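Print this page | E-mail this page

Search the archive Search for: All words Any words Go

THE CLEARING OF THE DRESSER

The Tamside Institute for Household Automation required that every planner be accompanied by a statement of its conduct, and it fell to Mrs Zawadi Barasa, Senior Examiner, to prepare the statement for the planner known as Jandano.

She had been given a room on the upper floor at Arkley, a desk and two screens. The planner had been given 3,000 rooms, none of which existed. They were drawn up overnight by a program that Herman Kusuma had written before his transfer, and it furnished them by rules which he had not fully set down. Lamps were permitted on dressers. Objects of any description were permitted on floors.

The task was the same in each room. The arm was to clear the top of one piece of furniture without disturbing the lamp. For every attempt the planner wrote a log, in which each proposed path was recorded together with its cost and the reason for its refusal or acceptance. Mrs Barasa read the logs in the order in which they were filed. She held that an examiner who began with the failures would come to expect them.

In November she reached the room that had been entered under the name Sembiring. The log was longer than any she had yet received. The planner had found a path to the first object, had costed it, and had then declined to move. It had found a second path and declined that also. The entries continued in this manner for 25 pages, and no error had been raised.

She opened the viewer and halted the clock at the last entry.

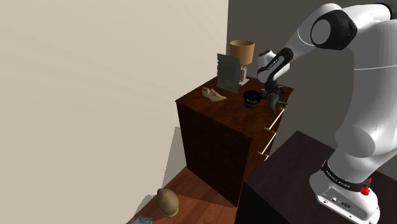 by Rohani Wijaya
Fiction

The hand was pointed down over the dresser, close to the things beneath it. Beside them stood a black bowl, and further back the lamp, with a grey slab like a weathered tablet set upright before it. Mrs Barasa noted the slab. She then noted that it hid part of the stand of the lamp, and she returned to the log with this in mind.

The matter was soon explained. The perception module was obliged to give a shape to whatever it could not see. Where the slab hid the lamp, it had supplied a stand of its own devising, and with each reading it had supplied a different one. The planner had been instructed to keep clear of the lamp. It had kept clear, with great care, of every lamp it had been told of.

She sent for Mr Pieter Msimang, who maintained the planner, and he came up at 3 in the afternoon with his coat on.

'It is a question of the margin,' he said, when he had read to the foot of the page. 'We may reduce it. The arm will then proceed.'

'And if the stand should be where the module last supposed it to be?'

'Then the lamp will fall. It is not a real lamp, Mrs Barasa.'

'The statement makes no distinction,' she replied.

Mr Msimang took off his coat. They sat together until the corridor lights were lowered, and he showed her the line at which the uncertain shapes were merged with the certain ones – a single line, bearing the initials of Jinfeng Cui, who had left the Institute before either of them had joined it. A comment stood above it. It read: 'Treat as solid until someone has looked.'

'Nothing in the planner can look,' said Mr Msimang. 'It can only move the hand to the objects or away from them. There was to have been a third action. I remember the paper. It was deferred.'

Mrs Barasa asked what the third action was to have been.

'To move to one side,' he said, 'and take another reading.'

She wrote this down. The form provided three boxes for the outcome of an attempt, marked Completed, Failed and Withdrawn, and she considered each of them in turn. Then she ruled a fourth box beneath them in ink, taking the edge of her pass as a guide, and wrote beside it the word Waiting.

Mr Msimang asked whether he should close the viewer. She said that he might leave it open until the morning, and went to find the paper.

Contact the editor | Copyright Arkley Quarterly. All rights reserved. | Back to top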